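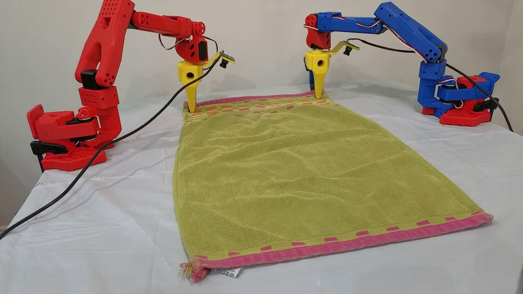

I've been folding towels wrong for my entire adult life, apparently. Well, not wrong exactly, but my mum's way, which is in half, in half again, then a sort of hopeful squash into the cupboard with the door shut quickly behind it. It did the job for years. Then we moved to Dimdale, and the airing cupboard here is about as deep as a shoebox, and every time I opened it a flannel fell on my head.

So this week has been Towel Week (I know, the glamour!). I started with the green one because it's my favourite and because green terry shows every wonky edge. I bought it from Serska in their closing-down sale last October, along with a bath mat I've regretted ever since, and it's been through the wash more times than I'd like to admit. It's still lovely and thick.

The first thing I've changed is laying the towel out properly before I fold anything. Flat, all the way, corners pulled out. I always used to do it in mid-air, chin clamped on the top edge, arms flapping, and then wonder why one side came out longer than the other. On a table you can smooth it with your hands and see what you've got. I like a plastic sheet over the table as well. Mine's one of those cheap white decorating ones, and it never loses its creases however long you leave it down, but you can wipe it and it keeps the towels off whatever we had for tea.

Then it's thirds. Long edge in to the middle, other long edge over the top, so you've got a long strip. Give it a good stroke down to get the air out. After that I fold the strip in half and then into thirds again, and you end up with a fat little parcel with one smooth rounded edge, and that's the edge that faces out in the cupboard. Such a small thing, but I keep opening the door to look at it.

Hand towels get the same treatment, only with 2 folds at the end instead of thirds. Flannels I roll. I did try folding them and they just slid about.

I should say that thirds don't suit every towel. The big bath sheet I got from Nogueira is so enormous that it comes out like a loaf of bread and won't go on the shelf at all, so that one lives over the bedroom door. And anything with a fancy woven border near the end wants the border tucking inside, or the whole thing leans. I found that out with the guest towels and had to do the lot again while my tea went cold.

A word on thickness, seeing as somebody asked in the comments last time. The label on the thick ones says 500 gsm, and that's as heavy as I'd go if you haven't got a tumble dryer. I had a heavier pair once and they took so long on the airer in winter that they smelt of pond. Fluffy in the shop, yes, but you've got to live with them!

I've also gone off fabric softener. I used to slosh in a capful of the Skollano lavender every wash, and my towels had gone all slippery, they just pushed the water round my back. Now I do a hot wash with nothing but a bit of powder, then give each towel a really good shake before it goes out on the line. You get that slightly scratchy feel, which I love and the rest of the house complains about.

The cupboard now has bath towels on the bottom, hand towels in the middle and a basket of flannels at the top, where they can't get at my head. It took me 10 minutes to put everything back, and there's even a gap left over that I'm trying very hard not to fill. I've got my eye on a mustard one to go with the green.

Bedding next, I think. The fitted sheets are in a ball at the bottom of the wardrobe and I've been pretending not to see them, so if anyone has a method that works on a deep mattress, do leave it in the comments.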